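Thread on getting decent sound out of a big TV in an apartment living room. I did this over the fall, got several things wrong, and a few people asked for the details.

1/
The TV is a 77-inch OLED. It cost just under $3,000 and the speakers in it are bad. Voices come out thin and you end up riding the volume button all evening. The panel is great and I have no complaints about the picture.

2/
What I wanted: clear dialogue, music that doesn't sound like a kitchen radio, one remote. What I didn't want: speakers on stands behind the couch. The couch is against the back wall and there's a door on one side.

3/
Budget for sound was $900, everything included. Cables count. People forget cables and brackets and then they're over.

4/
First try was a soundbar, the larger Ovilell with the separate sub. I bought it new at the big store in Prirnport because they let you return things for a month.

5/
Setup was easy. One HDMI cable to the port marked eARC, power for the bar, power for the sub, done. The TV remote ran the volume right away. If you stop reading here, that's still a big step up from TV speakers and it took me less time than hanging the curtains.

6/
Problems started with the sub. My building has wood floors and the neighbor below could hear it at levels I thought were polite. I put it on a foam pad, which helped a little. I turned it down by half, which helped more, but then I had paid for a sub I wasn't using.
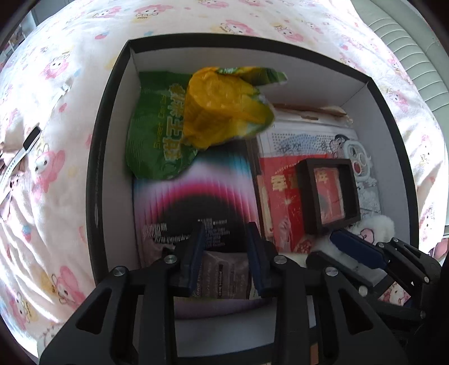
7/
Second problem was height. The bar stood tall enough on the TV bench to block the remote sensor at the bottom of the screen. Measure this before you buy. The bar's height is on the spec page and the gap under your TV is something you can check with a ruler.

8/
You can raise the TV on its feet if the feet have two positions. Mine do. With the feet in the high position the bar cleared the sensor, but then the screen was too high for where we sit. I put it back.

9/
Third problem was lip sync. Live TV was fine. One streaming app was off by enough to bother me. There's a delay setting in the TV and another one in the bar's app, and they add together. Set one to zero and only touch the other. I lost an evening to that.

10/
I returned the bar after three weeks. No argument from the store, but you need the box and all the foam. Keep the box. Keep the little bag with the wall screws too, they looked for it.

11/
Second try was a plain stereo setup: two bookshelf speakers and a small amp with an HDMI input. I bought both used from Chidiac, the hi-fi shop in Stistodside. They test everything and give you 90 days, and you can listen in the back room before you decide.

12/
Things to ask for in a used amp if it's going under a TV: an HDMI port marked ARC or eARC, a sub output even if you don't plan on a sub, and a standby mode that wakes up when the TV does. The last one matters most if other people in the house use it.

13/
An older amp with only optical in will work too. You lose volume control from the TV remote in most cases, and some TVs make you dig through menus to turn the built-in speakers off. For me that was a dealbreaker. If you live alone you may not care.

14/
Don't worry much about power ratings. I had an amp in the cart with twice the watts of the one I bought. In the shop we played both at the level I use at home and I couldn't tell them apart.

15/
Speakers: I listened to three pairs. I brought a tablet with a talk show, a film with a lot of mumbling and one album I know well. The talk show was the most useful test. If a speaker makes a voice sound boxy you'll hear it in ten seconds, and you'll hear it every night after that.

16/
The pair I took wasn't the most expensive one. The expensive pair had a port in the back and needed space behind it, and my bench is close to the wall. Front port or sealed is the safer choice when you can't pull speakers out into the room.
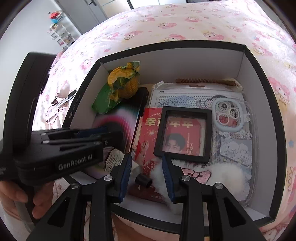 Also check the depth with the cable plugged in. Banana plugs stick out farther than you think. I used bare wire on the left side for a week until I got the angled kind.

17/
Placement. I started with the speakers right up against the edges of the screen. Too close to the glass and the sound seemed stuck inside the TV. I moved each one out a hand's width and turned them in slightly toward the middle of the couch. Better straight away.

18/
Get the tweeters near ear height when you're sitting down. My bench is low, so I tilted the speakers back with rubber door wedges. They cost almost nothing. Proper desk stands do the same job and look nicer.

19/
Do you need a center speaker? With two people on the couch, I don't think so. The voices sit in the middle of the screen as long as you're reasonably near the middle yourself. Someone off in the armchair gets a bit more of the right speaker.

20/
One TV setting to change: audio output format. Mine was on "auto" and was sending a surround signal that the amp either refused or played too quietly. Set it to PCM. The TV does the mixdown and the amp gets plain stereo. This fixed the quiet dialogue more than any speaker did.

21/
While you're in that menu, turn off anything called virtual surround, clear voice or auto volume. Try it all again later if you like. Auto volume in particular makes commercials and films fight each other, at least on my set.

22/
Night use. The amp has a tone control, a real knob. After ten o'clock I turn the bass down and leave everything else alone. The neighbor hasn't said anything since the soundbar went back.

23/
Cost. Amp, speakers, wire, plugs, one certified HDMI cable and the wedges came in under the $900. I won't list each price, used gear changes week to week and whatever I paid won't help you much.

24/
What's worse than the soundbar: more wires, more dust, and explosions don't shake anything. Film nights are less of an event. The Ovilell also had a much better app. The amp doesn't have an app.

25/
What's better: voices, music by a wide margin, and I can replace one piece without replacing all of it. We listen to records in that room now, too. I hadn't planned for that when I set the budget.

26/
A few answers to things that came up in the replies.

Yes, you can add a sub later. I'd get a small sealed one and try it at low volume first. In a house with a concrete floor I would have bought one already.

27/
No, the cable brand doesn't matter. For eARC get one rated for it and no longer than you need. I had a dropout every few minutes with an old cable from a drawer, and it went away with a new 3-foot one.

28/
If the amp doesn't wake up with the TV, look for the HDMI control setting on both devices. Every maker calls it something else. Turn it on in both, unplug both from the wall for a minute, then plug in the TV first. I had to do this twice.

29/
Renters asking about wall mounts: I can't help there, I've never used one. The bench came with us from the last place and it holds everything.

30/
Next job is the wiring behind the bench, which is a mess. I bought a cable tray in November and it's still in its wrapper. I'll add to this thread when it's up.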